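Can a robot do the chores yet? Short answers

Drutora shop notes, put together by Jintana Thammasiri. Last touched in May. Send more questions and I'll get to them when I get to them.

Can a robot fold my laundry?

Towels, yes. Slowly. T-shirts if they land on the table more or less flat. Fitted sheets - no. Inside-out kids' pajamas - no. Anything coming out of a dryer in one big knot is still your job.

What about dishes?

Loading plates into a rack is OK if the plates match and the rack never moves. Mixed sink, murky water, a fork hiding under a bowl - forget it for now. Unloading is easier than loading. Putting things away in the right cupboard is harder than both, every kitchen is diffrent.

Is the shop floor any further along?

A lot further. Same part, same bin, same spot, all shift. That's been solved for years. The trouble starts when the part is soft or comes in a bag, or when somebody swaps the bin. Our packing bench at Dolard runs 500 pieces on a good shift with one person watching it. Change the packaging and we lose the afternoon.

Why is picking things up still such a big deal?

Because you do it without thinking and a machine can't. Too hard and it crushes the thing, too soft and it drops it. Small light stuff is worst. A lot of what we work on comes down to two jaws closing on something little and keeping hold of it.
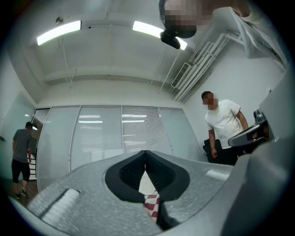
How long does it take to teach a machine one new chore?

Depends on the chore. Wiping a flat counter took us 2 weeks. Sorting socks took 19 and it still pairs navy with black. Most of that time is people doing the same thing over and over, then someone going through the recordings and tossing the bad ones.

Do I need to rearrange my house?

Probably a bit. Clear floors, decent light, no dangling cords. Rugs with fringe are a pain. Stairs are a flat no for anything on wheels, so plan on one floor only.

Can it cook?

It can stir. It can tip a pre-measured cup into a pot. Don't leave it alone with a hot stove. I wouldn't.

Is it safe around kids and pets?

Slow machines with light arms, mostly fine if an adult is in the room. Fast ones belong behind a guard. We don't sell anything for unsupervised home use and won't be doing so this year.

What's the difference between Drarkik and Abubakari?

Drarkik is the bench unit, for shops. Bolts down, stays put. Abubakari is the one on wheels, 4 of them out on trial right now, all in workplaces. Not for sale yet. Please stop emailing about preorders, there is no list.

Will it replace my cleaner / my packers?

Not with what's out there today. It takes the dullest slice of the job, and a person still has to set it up, unjam it and finish the corners. If a salesman tells you otherwise ask to see it run for a full morning, with your stuff, not theirs.

So should I buy something now?

For a shop with one boring repeat task - worth a look, get a trial first. For a home - a robot vacuum, sure. Anything with arms, wait.

Who do I ask about a trial?

Use the contact form and put the task in the subject line. Tell us what the object is, what it weighs and how often the packaging changes. Photos help. Mornings are best if you want a call back the same day.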